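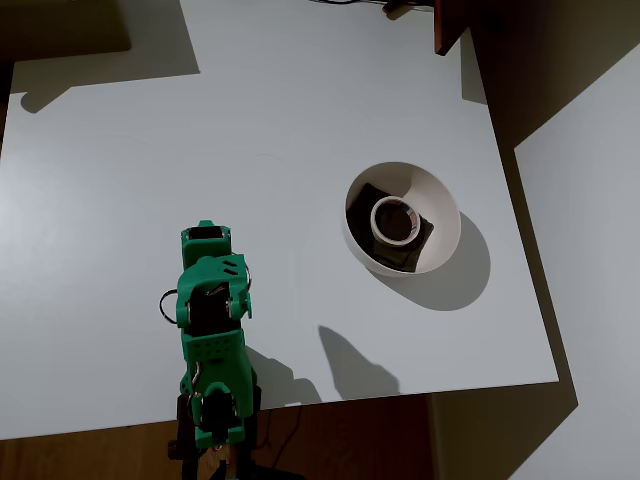 # How to run a small robot arm demo at an open day

I've done the table at the Skellel open day two years running now, and people keep emailing me to ask how to set one up at their own school or library. So I finally wrote it down! It's one arm, one white table, one bowl, a cloth and a roll of tape. You can do a lot with that, and the whole thing fits in the back of a small car.

## What you need

- a small tabletop arm (mine is bright green plastic with black servos)
- a flat table in a plain color, white if you can get it
- a deep bowl with a thin rim
- a soft cloth, black or some other dark color
- a roll of tape
- an extension cord that's longer than you think

I run my arm from Joly, the little control program our club uses, but anything that lets you save positions and play them back will do.

## Setting up

1. **Put the base at the front edge of the table.** Clamp it before you plug anything in. I forgot once and the arm tipped itself over in front of a whole family (everybody clapped, so I guess it counted as a show).
2. **Point the arm at the middle of the table and save that as "home."** You'll come back to it between visitors all day long.
3. **Put the bowl off to the right, level with the gripper.** Leave plenty of bare table between the two. Kids want to see the arm travel, and if the bowl is too close the trip is over before they've looked up.
4. **Drop the cloth in first, all crumpled up, and set the tape on top.** The cloth keeps the tape from sliding when the fingers touch it, and the light ring is easy to see against the dark.
5. **Check your cables.** Give the one at the wrist enough slack for a small loop. The floor cable should get taped down before the doors open, please!
6. **Play the full move slowly, three times.** I set the speed to 32 in Joly for practice and leave it there for visitors too. Faster looks cool but you'll chase that tape all over the room.

## The demo itself

I start with the tape. Ask someone to guess which side of the ring the gripper will go for, then run it. Next comes the cloth, and that's the part I like best, because a cloth never lies the same way twice and the saved move will sometimes grab nothing but air. Great! Now you've got something to talk about. I let a kid nudge the position and we go again.

Keep each turn short. We had 262 people through the room last time, and the line got long right after lunch.

If a servo starts to feel hot, go home, switch off, and hand around spare parts while it cools. I keep a box of old brackets under the table for that.

## Packing up

Power off first, then fold the arm by hand. The tape goes back in the bowl with the cloth around it, and the bowl rides on the passenger seat. Next one is in July at the Grodamen library, and I'm bringing a second bowl so we can try moving things from one to the other.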